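Thread on our handheld-gripper result, now that the write-up is out. Short version: for table clearing, where you spend your collection hours matters less than how often you change what's on the table.

Background for anyone new here. We teach arm policies from people doing chores with a pair of hand-held grippers. No arm involved at collection time. A person holds the grippers, does the task, and we record the gripper view and the head view together.

Each gripper carries a marker cube so we can work out where the tool is in the room. Head view gives us context, gripper view gives us the last few centimetres. Both are needed, more on that further down.
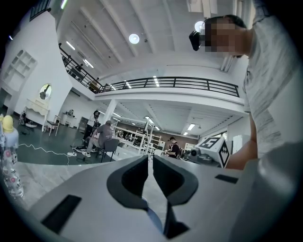
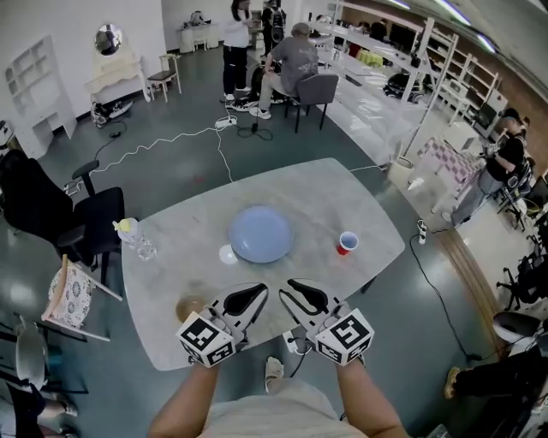

Collection at the Hitthorpe space. First is the view from a gripper, second is the head view over the marble-patterned table.

The question we started with was boring but expensive. Say you have money for 1000 demonstrations. Do you record them all with one careful layout, or do you keep disturbing the layout and accept messier demos?

Our habit had been the first one. Same bowl, same cup, same side of the table, and a collector who gets very smooth at it. The data looks lovely when you play it back. The policies trained on it were brittle and we kept blaming the training code.

So we ran two sets of 1000. Set A: one fixed layout, objects put back on their taped spots after every demo. Set B: layout reshuffled every 15 demos, with objects turned over, swapped or moved toward an edge. Same collectors, same grippers, same task list.

Task list was small on purpose. Turn a bowl upright, move a cup next to it, stand a bottle at the back of the table. All two-handed where the person wanted it to be. We didn't tell them which hand to use.

Both sets went through the same Rendia training setup with the same settings. We picked those settings on a third, smaller set so neither side got a head start. Testing was on a real pair of arms, in a room that neither set was recorded in.

Result: Set A policy finished 47 per cent of test runs. Set B policy finished 70 per cent. Same amount of data, same colour and style of objects, same arms.

The gap was mostly bowls. Set A handled an upright bowl fine and went to pieces with an upside-down one. It would close the fingers where the rim should have been, then try again in the same place until we stopped the run.

Cups were nearly a tie. I'd expected a bigger difference there. My guess is a cup looks similar enough from most directions that the fixed layout already covered it, but we haven't tested that guess.

Bottles were bad for both. Clear glass is hard for the gripper view and we knew that going in. I left them in the totals anyway. If you drop them, both scores go up and the order doesn't change.

On the two views. We retrained Set B with the head view removed and it got worse at choosing which object to go for. Removed the gripper view instead and it picked the right object, then missed the grasp. Neither version was worth putting on the arms for long.

A cost I should be upfront about: reshuffling is slow. Collectors lost time every block, and a few demos had to be thrown out when a marker cube was hidden behind an arm for too long. Those were replaced so both sets still came to 1000.

People also get tired of it. With a fixed layout you fall into a rhythm. With reshuffling you have to think about every block, and you can see it in the recordings - more pauses, more second tries. We kept the second tries in. Training without them made the policy worse at recovering from a bad grasp.

Things this doesn't show. It was one task family and one kind of gripper. Our tables were all flat and at a normal height. I wouldn't carry the numbers over to drawers, cloth or anything that folds.

Also, 15 was not tuned. It's the number that fit on our block sheet. Someone should try reshuffling after every single demo and see whether it keeps paying off. I suspect it flattens out, but I've been wrong on this project before.

A few asked how this compares with the Cárdenas protocol. They vary the room and leave the objects alone, we did the reverse. I think you want both, but I'd start with objects. You can move a bowl in two seconds and you can't do that with a room.

Next set is at Lurier in August, same grippers, with the bottles swapped for frosted ones in half the blocks. If the bottle score moves, we'll know how much of the trouble was the glass.

Block sheet and the reshuffle rules are in the appendix. The marker cube layout is in there too, at full size for printing. Check your printer's scaling before you cut anything out, ours was off and it cost us a morning.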